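Category: Pool Visits, Artistic Swimming

A Morning at the Busden Aquatic Center Open Day

My daughter's coach had been telling us about the Busden open day since October, and I kept saying we'd see how the driving looked. Well, we went, and I'm so glad we did! It's a long way out past Catton (we stopped twice, once for gas and once because somebody had left her goggles in the trunk under everything else), but we were through the doors before the first demonstration and even got seats on the good side, away from the diving boards.

The building is newer than I expected, with 1217 seats, and the deep tank is what everybody comes to see. It runs deep enough that the lifts can be done properly, with the whole team under the water and no temptation to push off the floor. The local club, Suvance Synchro, did two team pieces and then a mixed duet that I could have watched all day. Their boy is maybe fifteen and he has that lovely long line through the legs that the judges are always asking for. The crowd clapped straight through the second half of the music, which can't have helped the counting, but they stayed together right to the end.

After that we got to go down to the underwater window. If you have only ever watched this sport from the bleachers, please go find a pool with a window. You see the sculling — all that fast, tiny work with the hands — and you understand why these kids come home and eat everything in the refrigerator. My daughter stood with her nose on the glass for three whole routines.

Hajar El-Sayed, the head coach, gave a talk in the upstairs room at lunchtime. She was very open about money, and about how hard it is to keep boys in the program once they turn twelve or so and their friends are all playing something else. She now has four in the junior group and would like more. She also spoke about music rights, a subject I had never given a minute's thought to, and I came away with a page of notes for our own club.
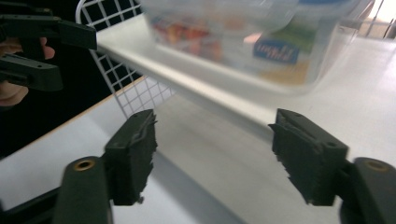
The afternoon was the come-and-try session, and I'll admit I got in. I can report that an eggbeater kick is much harder than it looks, and that I managed it for the length of one chorus before I had to hang on to the wall. The juniors were very kind about it. My daughter learned a back layout and a ballet leg (a wobbly one, but a leg did go up) and would not get out until they turned the music off.

Parking is free behind the center, and the Jardine café across the street does a good grilled cheese. They're planning another open day in the fall, and we've already put our names down for the come-and-try.

Recent posts
What to Pack for a First Meet
Nose Clips, Gelatin and Other Small Troubles
Two Days at the Catton Invitational
Finding a Club for Boys Who Want to Try

Posted 3 May 2023 | Contact | Back to top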